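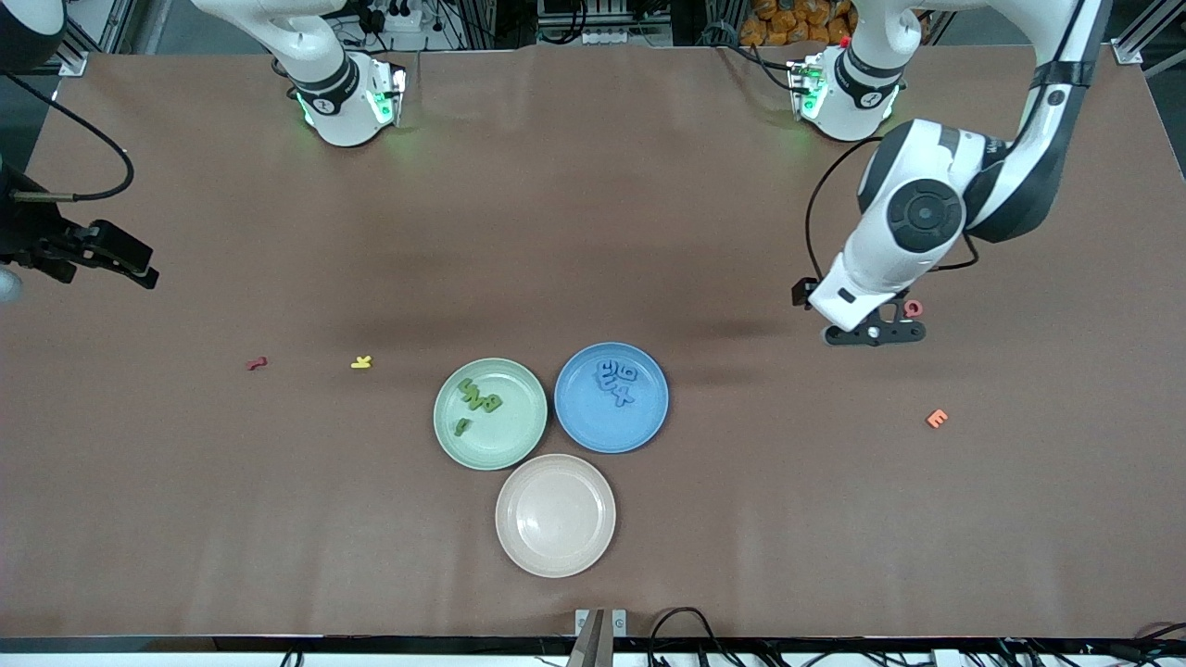

Ticket: Second two-arm table for Vorkthorpe, the quote and the power supply do not match
Opened by: Orvokki Karppinen
Queue: Equipment and purchasing
Status: Waiting for supplier
Priority: Normal
Parts concerned: arms, grippers, power distribution, small materials

Orvokki Karppinen, first message

Hello,

I am opening this ticket because I have to deliver the budget for the second table before the end of February, and I have three problems that I cannot solve alone. I write them in one ticket because they depend on each other. If you prefer separate tickets, please split it, but then please keep me on all of them.

The second table should do the same work as the first one. The arms pick up foam letters from the tabletop and put them on plates by color, green letters on the green plate, blue letters on the blue plate. For the letters that have neither of these colors we have no final rule yet, and this also affects what I must order (see point 3).

1. The quote from Flindetti has two arms, two controllers and one gripper. I asked for two grippers. The total at the bottom seems to be calculated with two grippers, because when I add the lines myself my sum is lower than theirs by exactly the price of one gripper. So either one line is missing or the total is wrong. I cannot send it to finance like this.

2. Power. The new place at Vorkthorpe has one 32 A circuit, and the building people want to know what we will connect to it. At the first table everything was plugged in where there was a free socket. I do not have a list. I can look at the power strips behind the table but I cannot see from a plug which device it feeds.

3. Small materials. I have a limit of 200 euros for each order without a second signature. Foam letters, plates and cable ties go under this limit, finger pads for the grippers do not.

What I need from you: a corrected quote, a list of consumers with their power, and a decision about point 3.

Thank you in advance.

Support desk, reply 09:40

Hi Orvokki, one ticket is fine. I have forwarded point 1 to Flindetti with your calculation. For point 2, can you check whether the arm controllers have a rating plate? It should be on the back, near the mains inlet. Please don't unplug anything while the arms are powered.

For point 3, who decided that the finger pads go on a separate budget line?

Orvokki Karppinen, 10:25

The finger pads are in the category "machine parts" because the first set came together with the grippers. It was not a decision, it was how the invoice was written. I would be happy if somebody changed it. They are worn quickly and in my opinion they are closer to consumables.

About the rating plates: I can reach one controller. The other one stands with its back to the rack and I have to wait until the morning session is finished. I will do it after lunch.

Orvokki Karppinen, 14:10

Rating plates done, both controllers. The photos of the plates are in the purchasing folder, file names begin with "rating". The two plates say the same.

While I was there I also tried to follow the other cables. I stopped after a while. Along the front edge of the table there are many black cables together and they go down to the same place, and I did not want to pull on them. I think for the second table we must put cable channels in the budget from the beginning. They are cheap compared with the hours I have lost today.

I would like to add these lines to the plan, please tell me if something is already included by the supplier:

- cable channel for front and back edge
- labels for both ends of each cable
- one power strip for the arms only, and another one for everything else
- extension cables, 2 m
- one spare gripper cable

The last line is my own wish. The cable on the first table hangs in a loop beside the arm down to the gripper, and the operators say that they have to watch it when the arm reaches far forward. I have not seen it get caught. But if it breaks, we wait for delivery and the table stands still, and for the second table it will be the same cable.

Support desk, reply 15:30

Good list. The extension cables are not in the Flindetti quote, the channel isn't either. For the gripper cable please ask Echevarría directly, they make the grippers and Flindetti only resells them. It may be cheaper, and you'll get the right connector.

One question about the work itself. Will both arms at the second table have the same gripper? If one arm only holds or moves plates, you might get away with a simpler one.

Orvokki Karppinen, Wednesday, 08:50

I asked the operators this question. The answer is that both arms pick letters, so both need the same type. The left arm takes more from its own side of the table and the right arm from the other side, and if one gripper was different we would have to make a separate program for it. Please keep two identical two-finger grippers in the plan. This also means one type of finger pads on the shelf, and I prefer this very much.

Another thing from the same conversation: they asked that the plates are fixed somehow. The plates stand close to each other in the middle, and when one is pushed, its neighbor can move too. I looked for a plate holder and found nothing that fits. A non-slip mat would maybe be enough. I put a mat on the list with a small amount, and the operators can choose the color. It should not be green or blue.

Support desk, reply 11:15

Flindetti answered. You were right, the second gripper line was dropped when they moved the quote to a new template. The total was correct. New PDF is attached to the ticket, please check it against your numbers.

Sorkus also wants to know whether you need a second license for the control software or want to move the existing one. They can't move it if both tables will run on the same day.

Orvokki Karppinen, 13:05

Thank you, the new quote is correct, I added all lines twice. Point 1 can be closed.

Sorkus: both tables will run on the same day, so we need a second license. I did not have this in my budget at all. Can they please say if it is a one-time payment or yearly? In our system these are two different forms, and if I choose the wrong one it comes back to me after two weeks.

For point 2, here is the table for the building people, as text:

Controller, right arm - value from rating plate
Controller, left arm - value from rating plate
Computer - value from the data sheet
Cameras - fed by the computer, no own line
Lamps - missing
Reserve - to be decided

I left "lamps" as missing because we do not know yet which ones we get at Vorkthorpe. Is it acceptable to give the values of the lamps from the first table? The room is darker, so possibly we need more light than here.

Support desk, reply 16:20

Use the values from the first table and double them. Even then you are far below what a 32 A circuit gives you, so it should not hold anything up. I'd still ask for two outlets in different places, so the lamps don't share a strip with the arms.

Sorkus license: yearly. Use the form for running costs.

Orvokki Karppinen, 16:45

Very good, I have changed it. Point 2 can be closed when the building people confirm.

Now point 3, small materials. I propose this order:

- foam letters, 200 pieces, mixed colors
- plates, the same round model as now, with the raised rim
- non-slip mat
- labels and cable ties

With the letters I have one doubt. In a mixed package we cannot choose how many of each color we receive. At the moment there are red, yellow and orange letters on the table together with the green and blue ones, and the third plate is a beige-pink one. If the rule will be "all other colors go to the third plate", a mixed package is fine. If every color should have its own plate, I need more plates and perhaps also a wider table, and then we are again at point 1 with a new quote. So please, before I order: who decides the rule?

Support desk, reply 17:05

The decision is with the project lead, I've added her to the ticket. Finger pads: finance agrees to move them to consumables, starting with your next order. Please write "replacement pads" on the form and leave the word "gripper" out of the title, otherwise the system sorts it back to machine parts.

Orvokki Karppinen, 17:20

I understand. I have saved the order as a draft, without the letters and the plates. The mat, the labels and the cable ties I have sent today because they are the same for both rules.

Still open from my side:

- rule for the third plate (project lead)
- price and delivery time of one spare gripper cable (Echevarría, I wrote to them this afternoon)
- confirmation of the outlets (building people, Vorkthorpe)
- offer for the second license (Sorkus)

I am out of the office tomorrow morning. If Echevarría calls, the cable is the one from the arm to the gripper, please do not let them send the one for the controller.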